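Cup and bottle set, bench notes

11 Sep 2025
Tarcísio Vasconcelos

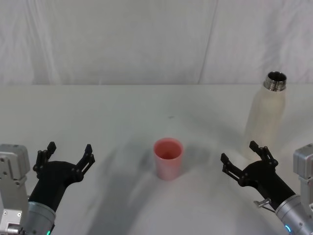 Carrying on from the March entry. The open question was whether the Grana cup can stay in the tabletop set or whether we go back to the Plisetti one. I spent the morning on the cup and the afternoon on the bottle and the table surface.

Cup first. Pink, plain, upright. Empty mass and rim diameter are already in Ashley's sheet and I did not repeat them. What I wanted was the tip angle. Put the cup on the tilt board with a stop at the base edge, raised the board until the cup went over, read the angle. Six runs empty, then six with 70 ml of water. Empty runs agree with each other to within a degree. The filled ones are more scattered, and I think that is the water moving when I crank the board too fast. Hiếu suggested dry rice as the fill. Will try that before anyone quotes the filled numbers.

The cup also slides before it tips if the stop is left off. Not surprising on this surface, but it means the earlier tip figures, taken without a stop, are really slide figures. I have marked that page in the March notebook in pencil.

Bottle. White body, metallic neck. This is the Bezerra, second one we have had; the first was dropped by me. Two things to record:

1. The neck shows fingerprints under the overhead lights after very little handling. Dry microfiber takes them off. Isopropyl also works but leaves a faint haze on the white part near the join, so keep it on the metal only.

2. The base is slightly concave and sits on a narrow ring. On a flat surface it is stable. On the old mat it rocked, and we blamed the bottle for that. Checked it on the granite plate and there is no rock that I can feel or get a feeler gauge under.

Table. The white top stays. Sunil asked for a gray one again on the grounds that the bottle is hard to see against white, and he has a point about the lower half of it, where the shading is weak. The pink cup has no such problem. Against that, every layout since March has been done on white and I do not want to split the series. A compromise would be to swap the backdrop and leave the top alone, but the backdrop is white fabric too and Wiroj has only just got it to hang straight.

Lights. Metered at the table center: 1158 lux. Lamps are at 4000 K, both banks. No reading taken at the corners. The meter was due back to Wiroj at noon and I ran out of time. Corners matter more for the bottle than for the cup, as it usually gets placed toward one side.

Layout. Cup near the center, bottle toward the right, nothing else out. I tried the bottle closer in and the reflection of the cup showed up in the neck as a pink smear, low down. Moving the bottle back out removed it. I have not marked the positions on the top. Tape leaves residue on this finish and the last lot took most of an afternoon with citrus cleaner. Hiếu has offered to make a paper template with two cutouts — lay it down, place the objects, lift it off. Fine by me if he leaves enough slack in the cup hole that the rim does not catch.

Cleaning. Top wiped with damp cloth, then dry. The Zellik spray in the cupboard is the wrong one for this. It makes the surface slick for an hour or so and I would guess it accounts for at least one of the odd slide readings. Moved it to the lower shelf and wrote FLOOR ONLY on the cap.

Decision on the cup: keep the Grana for now. The Plisetti is heavier and would be better behaved on the tilt board, but the handle makes orientation one more thing to write down every time. Ashley disagrees and has said so in the margin of her sheet. Her argument is that a cup with a handle is closer to what people have in a kitchen. We can run both if there is time, with the handle at a fixed angle.

Left to do:
- rice fill, six runs, slow crank
- lux at the four corners
- template from Hiếu, check clearance on the cup
- slide angle for the bottle, full and empty
- ask Sunil whether a gray sheet under the bottle alone would satisfy him
- order a spare Bezerra before the shop changes the neck again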